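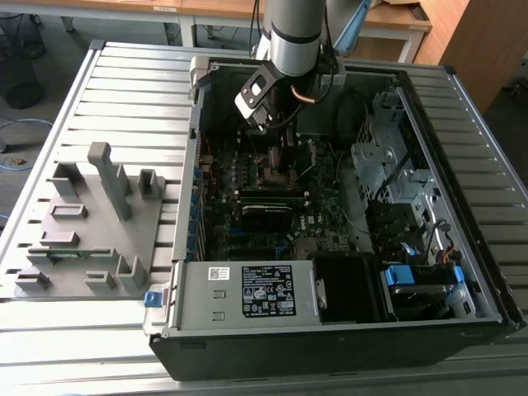 Old office desktop as a home file server, worth it or just buy a NAS?

Asked Sat 4 October in Home Computing

Hi all, long-time reader, first question. My work in Tastthorpe is clearing out a storeroom and I can have one of the old Dell towers for nothing. I've got 3,932 family photos spread over two laptops and a drawer full of memory cards, and I want them all in one place that my wife and kids can get to as well.

My brother-in-law has one of those little two-drive Nirance boxes and he loves it, but they're 254 dollars before you even put drives in. The tower is free! Is there a catch? I'm fine with a screwdriver but I've never installed anything except Windows. It would live in the hall closet next to the router.

3 replies

Reply 1 (best answer)
I've been doing exactly this since February and I'm really happy with it, so I'd say go for it. Photos are about the easiest job you can give a computer, so the age of the processor hardly matters. What I'd look at first is how many drive bays it has and whether there are enough spare SATA ports on the board. Some of the small office cases only take one full-size drive and then you're stuck. 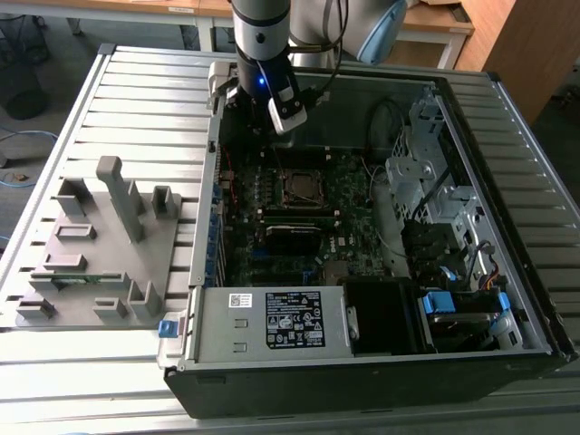 Buy the drives new, too. I know it's tempting to keep whatever disk it came with, but I'd only use that for the operating system. I bought two new ones at Karagiannis for 144 dollars the pair and set them up as a mirror, so if one dies I've still got everything on the other. A mirror won't help if you delete something by accident though (ask me how I know), so I also plug in a USB drive every month or so and copy the lot across.

For software, pick one of the free NAS systems and follow its beginner guide start to finish. Took me a Saturday afternoon, most of it waiting on the copy.

Reply 2
Check the power use before you get too excited. Mine ran all day and all night and I noticed it on the bill. I ended up setting it to sleep overnight, and the closet door stays open a bit now because it got pretty warm in there. My old fan was noisy as well, so I put in a Trotik one and it's much better.

Reply 3
just get the nirance, life is short. had mine 5 years never touched it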